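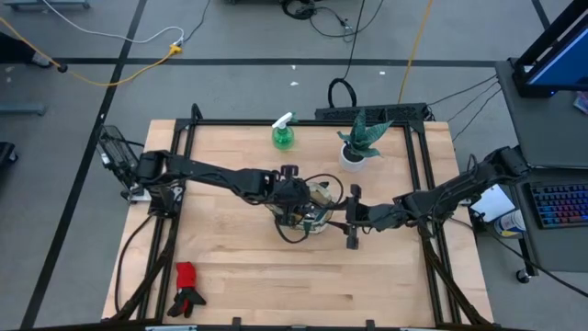

Vol. 11, No. 2, page 20

Carkico brings back the market basket with leather straps

Carkico, the small bag label run by designer Karlijn Van Beek, will put its woven market basket back on sale in March. The basket was last sold three summers ago and has been out of stock since the first batch ran out.

The new version keeps the round base and the open top. The straps are longer, so the bag can go over the shoulder of a winter coat, and they are now stitched to the body where the old ones were held with rivets. Van Beek said customers had sent back several of the earlier bags after the rivets pulled through the weave.

"I fixed those one at a time at my kitchen table," she said. "When we decided to make it again, the straps were the first thing I changed."

The run is limited to 200 bags in natural, black and a brick red. Each comes with a cotton lining that ties at the top and can be taken out and washed. A smaller size, meant for evenings, will be made in black only. There are 40 of those.

The baskets are woven from palm leaf by a family workshop that has supplied Carkico from the beginning. The leather comes from Visser, a tannery that also provides the belts in the label's fall line. Van Beek said she looked at cheaper leather and at canvas tape for the straps and did not like how either one wore at the fold.

Zernness, the clothing and accessories store on the canal side of the old post office, will carry the full range. Owner Kristof Van Wijk said he has kept a waiting list in a notebook at the register since the last batch sold out, and that people on the list will be called before the bags go on the floor. He is giving the front window to the baskets for two weeks, along with linen scarves and flat sandals from Sorkus.

"We get asked for it in the middle of January," Van Wijk said. "People use it for the beach, but I see just as many of them at the Saturday market with leeks sticking out."

The bags can also be ordered from Carkico directly. Orders placed before the end of February 2018 will ship first. Initials can be stamped on the leather tab at no charge, up to three letters, but stamped bags cannot be returned.

Van Beek is also working on a flat clutch in the same weave. She said it is not ready and would not give a date.

Comments

marlous_k
Finally!! I missed the first ones by a day and have been checking ever since. Brick red for me.

Tessa
Mine is one of the old ones with the rivets and it's still fine, but I don't carry much in it. Does anyone know if the new lining fits the old bag?

J. Duin
I asked in the store and they said the base is the same size, so it should fit. They didn't know yet if the lining will be sold by itself.

Tessa
Thank you! Will call them.

ineke
Love the small black one. Wish it came in natural too, I have a wedding in May and black is a bit heavy for that

Paulien R.
Are the straps long enough if you're tall? The last one sat right in my armpit.

marlous_k
It says they're longer now, but I'd try it on with a coat first.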